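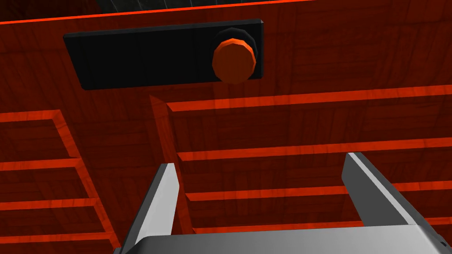
Robot How-To's / Ages 8 to 11
20/04/2024
By Domingo Toledo

Before a robot moves at all, a program called a planner has to decide how it will move. The planner we use is named Kelen. Its job is to find a path for the gripper from the place it is now to the place it needs to be, without bumping into anything on the way. Say the goal is the orange knob on the red cabinet. The knob sticks out, so the fingers can close on it from the sides. They have to be spread wide before they get there, and they have to stay clear of the shelf edges lower down.

Kelen starts by guessing. It picks a spot in the air and asks a second program, Skistix, "Would the robot hit something here?" If the answer is yes, the spot is thrown away. If the answer is no, Kelen keeps it and draws a line to the nearest good spot. Then it guesses again. In one test it made 293 guesses and kept only 12 of them.

The cabinet is made of numbers inside a computer, and so is the gripper. This is called a simulation. A crash in a simulation doesn't break anything — you just start over. We ran the knob test over 700 times in September and changed the starting place each time.

The first paths are usually crooked. A third program, Evel, looks for corners it can cut. It checks each shortcut with Skistix too, because a shorter path is no use if it goes through a shelf.

Try it on paper. Draw a few boxes, mark a start and a finish, and put dots anywhere you like. Cross out the dots that land inside a box. Now join up the ones that are left, and don't let any line touch a box.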